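Paid testers wanted: come drive our grippers in Ollville

Hi! I run the gripper bench at Miteo, and I'm looking for people who have never touched a robot arm to come in and help me compare two grippers. You'd be steering each one by hand controller, picking things up, laying them down, and telling me which one makes you want to throw the controller across the room.

We have the Breder, with stiff angular fingers, and the Khoo, which is softer and a lot slower to close. My engineers all have favorites by now (so do I, and I'm keeping quiet), and that's why I need fresh hands. We want 1,000 picks logged by the end of August and we're at 87, so yes, there's plenty of room for you!

The objects are ordinary kitchen stuff. Pepper tins, little jars, round containers lying on their sides - those last ones are the real troublemakers, and I'd love to see how you go after them. 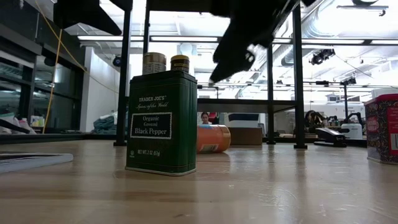

What a session looks like

You come in at 9 a.m. or 1 p.m. and stay two hours. I give you a short warm-up with each gripper, then you work through 11 objects with one, take a break, and do the same 11 with the other. At the end there's a one-page form and a chat with me. Grumbling is welcome, and so is trying a grip I haven't thought of.

Who can sign up

Anyone 18 or older who can sit at a bench and use both hands on a controller. Left-handers, please come - I only have 7 of you so far. Gamers are fine, but if you've worked with robot arms for a living, I'll have to save you for the next round.

Pay is a flat fee per session, handed over before you leave, and parking behind the building is free. To grab a slot, use the sign-up form on the Miteo page and tell me whether mornings or afternoons suit you. I answer every message myself, usually the same evening.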